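Section 4: Running the visitor demo

4.1 Before anybody arrives

I've rewritten this section after the July open day, because the old version was mostly me saying "ask Elisa", and Elisa Sartori has moved over to the Breresach site and quite reasonably doesn't want to be rung up every time we have guests. So if you've been handed the Skuvville demo and this guide on the same morning, hello, you'll be fine! Read sections 4.1 to 4.4 straight through once, then come back and do the steps.

You'll need the hand-held gripper, its charged battery and the spare, the white work board, the box of demo objects, the laptop with the Vorneo software on it, and the roll of floor tape. The long extension lead lives in the bottom drawer (it is always at the back, under the old signs).

1. Clear the table and lay the white board flat on it. Push down on each corner. If one rocks, fold a bit of card and slide it underneath.

2. Wipe the board with a dry cloth. No spray, please - it leaves streaks and they show up badly on the big screen.

3. Plug in the laptop, then the screen, then the gripper cable. I know it works in other orders. It works in this order every time.

4. Start Vorneo and wait for the green bar along the top. On the Skuvville laptop this takes 94 seconds from cold. Go and get a coffee. Don't click on things while it's loading or you'll end up with two copies running, and they'll fight over the camera.

5. Tape a line on the floor 200 centimetres back from the table. Visitors stand behind it, except when they're having a go.

Note: if the green bar turns amber, unplug the gripper cable, count to seven and plug it back in. If it's still amber after that, use the spare cable. Amber on both cables means the battery, nine times out of ten.

4.2 Checking the gripper

Do this with the power off. I like to sit down for it.

1. Look at the two finger pads. The flat inner faces should look towards each other. If one has been put on the wrong way round, you'll know as soon as you close them by hand.

2. Try each pad screw with the small hex key. You want them snug. Pierina Cocco tightened one with the big key last year and we had to order a whole new finger from Fabbri, so, small key.

3. Squeeze the trigger slowly five or six times. It ought to feel smooth all the way. A gritty feeling means crumbs or grit in the slide, and a soft brush usually sorts that out.

4. Let go. The fingers should open fully by themselves.

Caution: keep your own fingers out of the gap whenever the power is on. The motor isn't strong enough to do real damage but it does pinch, and a yelp from the demonstrator doesn't inspire confidence in the front row.

4.3 Choosing what to pick up

The demo box has far too much in it. Over the years people have tipped in anything they thought might be fun, and then a new demonstrator pulls out a glass marble and spends ten minutes chasing it across the board. My running order goes like this:

Start with the foam block. It's big and squashy and it can't really go wrong, so you get your first pick done while you're still a bit nervous.

Then the wooden spoon. Same idea, but now you can talk about where along the handle you'd choose to grab it, and people start calling out suggestions.

Then the clothes hangers. I used to keep these for the end and now I bring them in much earlier, because this is the point where visitors lean over and get properly interested. Everyone has had a fight with hangers in a wardrobe. Put two down on the board, one over the other, and ask the group which bit they'd go for first. You'll get hooks from half of them and a straight bar from the rest, and both halves will be very sure of themselves.
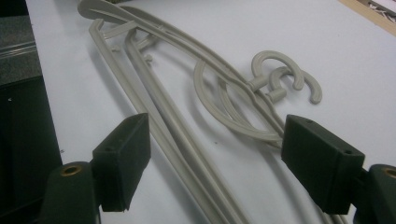 The hook people have a point, by the way. A hook is easy to spot and easy to get the pads either side of. The trouble is that if the second hook is sitting close to it, you're quite likely to come up with the pair. I usually try the hook first anyway and let the group decide whether it counted.

Steps for the hanger pick, once you've had your vote:

1. Hold the gripper over the board with the fingers fully open. Let everybody have a look at the screen before you move.

2. Say out loud which part you're going for. This sounds daft but it keeps the audience with you, and it stops you changing your mind halfway down.

3. Turn your wrist so that the pads will close across the bar. Coming in along the length of the bar gives the pads almost nothing to hold.

4. Lower until the pads are either side of the bar you've picked. Go slowly for the last bit. If the tips touch the board, lift off a touch before closing.

5. Squeeze gently and stop when you feel it bite. Hard squeezing makes thin plastic roll.

6. Lift straight up by a hand's width and wait. If the other hanger has come too, tilt your wrist a little each way and give it the chance to slide off.

7. Put the hanger down on a clear part of the board and open the fingers before you raise your hand.

Note: it's absolutely fine to miss. I miss often, and the best questions of the day tend to come straight after. At the July event Annunziata Ferri brought a group from the college and one of them asked why we didn't just shake the pile, so we shook the pile. It made things a good deal worse, and they loved it.

Caution: don't use wire hangers. The cut ends scratch the pads.

4.4 Letting visitors have a go

One person at the table at a time, with you standing on their gripper side. Hand the tool over with the power off, let them get used to the weight, and switch on when they say they're ready.

1. Ask whether they're left- or right-handed and move the cable to the other side if you need to.

2. Start them on the foam block, even if they say they want the hangers. (They all say they want the hangers.)

3. Press Record in Vorneo before each attempt and Stop afterwards. The attempts are saved under the day's folder with a number and nothing else. Please don't type in names.

4. Thank them, take the tool back, power off, wipe the handle, next person.

Children can join in so long as their hand goes comfortably round the handle and reaches the trigger. For smaller ones, let them choose the object and be in charge of the Record button. It's a sought-after job and you may need to referee.

People will ask what the recordings are for. The short answer I give is that we collect examples of a person doing a job with the same sort of fingers the robot has, and later on the robot learns from those examples. We came away from July with 489 attempts, and yes, that includes the misses. If somebody wants more detail than you've got, take their email address and pass it to Viola Rizzi, who enjoys that sort of conversation much more than I do.

If someone would rather not be recorded, simply leave Record alone. They can still have a turn.

4.5 When things go wrong in front of people

The screen freezes: press Refresh once. Keep talking. If it hasn't come back, close Vorneo and open it again, and use the wait to pass the spare finger round the group so they can have a feel of it.

The fingers won't close: check the battery light on the handle. No light, swap the battery. Light on but no movement, power off, squeeze the trigger by hand, power on again.

The fingers won't open: power off first, then ease them apart. Never lever them with a screwdriver.

The picture goes blurry: nearly always a thumbprint on the lens. Use the lens cloth, which should be clipped inside the lid of the demo box. If the cloth has gone missing, a clean cotton T-shirt will do.

The room gets noisy: put the gripper down and wait. Ermanno Melis has a lovely big voice and can carry on over anything, but I haven't, and waiting works just as well.

4.6 Packing up

1. Stop any recording and check that the day's folder has something in it before you close the laptop.

2. Power off the gripper, take the battery out and put both batteries on charge.

3. Brush the pads and wipe the board.

4. Put the objects back in the box with the hangers on top. They hook on to everything else if they go in first.

5. Pull up the floor tape the same day. It comes away cleanly when it's fresh and leaves a horrible sticky line if you leave it overnight.

6. Write anything odd in the demo notebook, including anything you've borrowed or broken.

Section last changed 2023-10-30. The battery charging times have moved to section 6.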